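Barholm Town F.C.

Last updated in April
By the Northern Grounds Almanac staff
3 comments | 13 shares

Barholm Town Football Club is a semi-professional association football club based in the market town of Barholm. The club plays its home matches at Godoy Park, on the eastern side of the town, and has spent most of its history in regional league football. The first team's usual colours are maroon shirts, white shorts and maroon socks. The change kit has varied a good deal over the years, though yellow has been used more often than any other colour.

History

The club was formed by workers at the Kusov bicycle works, who had been playing informal matches on a field behind the factory. In its early seasons it was known as Barholm Kusov and took part in a works league made up of teams from nearby mills and engineering shops. Fixtures were arranged by letter and often played at short notice, and the surviving results from this period are incomplete.

When the bicycle works closed, the players voted to carry on under the name Barholm Town. The club applied to join the district league and was accepted for the following season. It finished bottom in its first campaign but was not relegated, as the division below had been wound up over the summer. Two mid-table finishes followed, and then a first title, won on goal average from a side that had led the table since the autumn.

Promotion to the county league brought longer journeys and a marked rise in costs. The club stayed up for three seasons before going down on the final afternoon, after a home draw in a match it needed to win. A long spell in the lower division came next. Gates fell, the reserve side was disbanded for a time, and the club twice had to seek re-election.

The most successful period began after the move to Godoy Park. Barholm Town won promotion in its second season at the new ground and reached the semi-final of the county cup in the same year, losing after extra time. The record attendance of 1021 was set in the quarter-final of that competition. The side was known for its defensive play and went 13 league matches without defeat in the first half of the season, a run that remains the longest in the club's history. 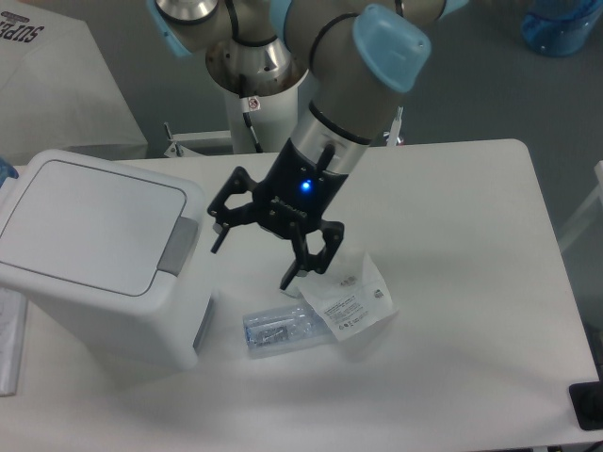

The years after this were less settled. Several regular players left for clubs higher up the pyramid, and the team was relegated twice in four seasons. A reorganisation of the regional leagues then placed Barholm Town in a new division with shorter travelling distances, where it has remained. Its best finish at this level is fourth.

Ground

Godoy Park takes its name from Godoy Lane, which runs along the southern boundary. The club moved there from the old works field, which had no dressing rooms - players changed in a hut by the factory gate - and a pitch with a pronounced slope towards one corner. The works field has since been built over.

The main stand runs along half of the western touchline and has bench seating. Opposite it is a covered terrace known locally as the Shed. Both ends are open, with hard standing behind the goals. Floodlights were first used for a friendly against a visiting side and were replaced when the club was promoted. The old lamps were sold to a hockey club.

The pitch drains slowly at the Lane end, and winter postponements were common until new drainage was laid. The clubhouse, beside the car park, has a function room and a small display of pennants, programmes and team photographs.

Rivalries

The club's main rival is Hultura Rovers, from the town of the same name on the other side of the river. The two sides have met in league and cup matches since the works league days and also contest the Bridge Cup, a single match played before the start of each season. The venue alternates between the two grounds. Drawn matches go straight to penalties. The trophy was originally a silver-plated sugar bowl, later replaced by a larger cup after the handle broke.

Matches between the sides usually draw the biggest crowds of the season at either ground. Barholm Town's heaviest league defeat, 8-0, came at Hultura, and its supporters still mark the return fixture that year, which Barholm won 1-0.

Youth and women's teams

Barholm Town runs youth sides at most age groups, which train on the all-weather pitch next to Godoy Park. The women's team was formed as a separate club and joined Barholm Town after two seasons. It plays in the county women's league and shares the main ground.

Records

Record attendance: 1021, county cup quarter-final
Longest unbeaten league run: 13 matches
Most league goals by a player in a career: 50
Heaviest league defeat: 8-0, away to Hultura Rovers
Highest finish in current division: fourth

Contact | Corrections | Copyright Northern Grounds Almanac | Back to top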